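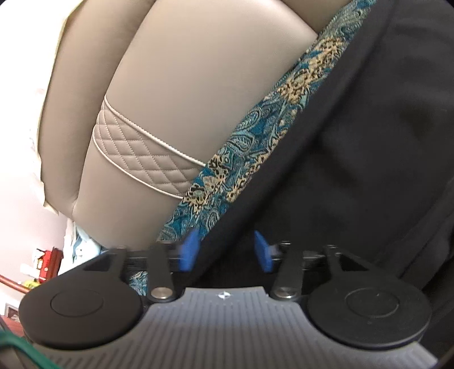 Gripper and padded seat

Forum > Transport and access > Dawber Bridge closure: resident passes

jmellor_skekov
Starting a separate thread as the general closure one has become hard to follow. This is for the resident pass only.

Position as I understand it. The bridge is shut to private vehicles except those with a resident pass, which lets you through in the escorted convoy. Applications go through the Workeck portal. You need proof of address on the Skekov side, the V5C and a photo of the number plate. Mine went in during April and is still at "Stage 2: address verification". Reference ends 2913. No email, no request for further documents.

Is anyone past Stage 2, and if so what did you submit as proof of address?
Jamie

tapley_p
Past it. I used the council tax bill, all pages, as one PDF. My first attempt was page one only and it sat there until I withdrew it and started again. The guidance says "a council tax bill" and does not mention pages, but the rejection text I eventually got said "document incomplete".

Note that withdrawing puts you at the back of the queue. If yours is complete I would leave it.

Alfie Pilkington
The proof of address list on the portal differs from the one in the printed leaflet. The leaflet accepts a bank statement and the portal doesn't. If you applied with a bank statement you will be stuck at Stage 2 whatever you do, and it does not tell you.

jmellor_skekov
Bank statement. That explains it, then. Does anyone know whether a document can be replaced without withdrawing?

tapley_p
There is an "add evidence" button but it only appears if they have asked for evidence. They have not asked you, so no button.

S_Imai
You can do it by phone. Ring the helpline, give the full reference, and ask for the case to be set to "further evidence required". The button then appears at the next login. I did this for my mother's application. I was on hold for 40 minutes and the call itself was short. Her place in the queue was kept, going by the submission date shown on the case page, which did not change.

Ask for that status by name. The first person I spoke to offered to "make a note", and a note does nothing.

Alfie Pilkington
I'd be careful with that. I was told by the same helpline that any change of evidence resets the date. It may depend on who picks up.

S_Imai
Possibly. I can only say what the case page showed before and after.

ddawber
A question from the other side of the water. I rent in Skekov on weekdays for work but my council tax is paid at the family house over here. My car is registered here too. The definition on the portal is "a person whose main home is on the restricted side". I sleep in Skekov more nights than not. Am I a resident for this purpose?

And before anyone asks, no relation to the bridge.
Denise

Alfie Pilkington
No. Main home follows the council tax record. You would be under the worker category, and that has not opened.

S_Imai
I don't read it that way. The scheme order has its own definition and it doesn't refer to council tax at all. It says main home is to be determined "having regard to all the circumstances, including the number of nights ordinarily spent there". Council tax is in the list of evidence, which is a separate schedule. Evidence of a thing is not the definition of it.

Denise, I would apply with the tenancy agreement, which is on the schedule, and put a covering letter stating your usual nights.

Alfie Pilkington
In practice they check the address against the council tax record. The order may say what it likes. If the vehicle is registered on this side and the bill is on this side, she will be refused and will have used up the application.

S_Imai
Used up in what sense? There is no limit on applications in the order.

Alfie Pilkington
There is in the portal. One open application per vehicle, and a refused one stays open until the review period ends. So if the worker category opens in the meantime she can't apply under it with the same car.

tapley_p
Alfie is right on that point. My neighbour was refused and can't start another. The portal says "an application already exists for this vehicle".

ddawber
So the choice is to apply now as a resident and risk locking the car out of the worker category, or wait for a category with no opening date. At the moment I take the Futus ferry as a foot passenger and get a lift at the other end. The last sailing back leaves before my shift finishes, so on late days I stay over regardless.

S_Imai
You could ask for a written view on eligibility before applying. There is an address for it at the end of the order. It would also be useful if it came to a review.

Alfie Pilkington
No objection to that. I still think the answer will be no.

jmellor_skekov
Update on mine. Rang as Sota suggested and asked for "further evidence required". The agent knew what it was. The button appeared after I logged out and in again. Council tax bill uploaded, all pages. Submission date unchanged. The case page now shows a queue position, which it did not before: 569.

tapley_p
The queue position covers everything, renewals and blue badge amendments included. Mine moved in jumps and then stood still, so don't plan by it.

Also check the plate photo while you have access. Mine was queried because the file was sideways.

jmellor_skekov
Checked, it is the right way up. Thanks.

Alfie Pilkington
For anyone reading later: I have emailed the bridge office asking them to correct the leaflet so that the two lists match. I had an automatic acknowledgement. If someone has a leaflet collected more recently than April, could they say whether bank statements are still on it? Mine came from the library.

ddawber
Picked one up from the ferry ticket office at lunch. Bank statements are still on it. I have written for a view on eligibility and will post the reply when there is one.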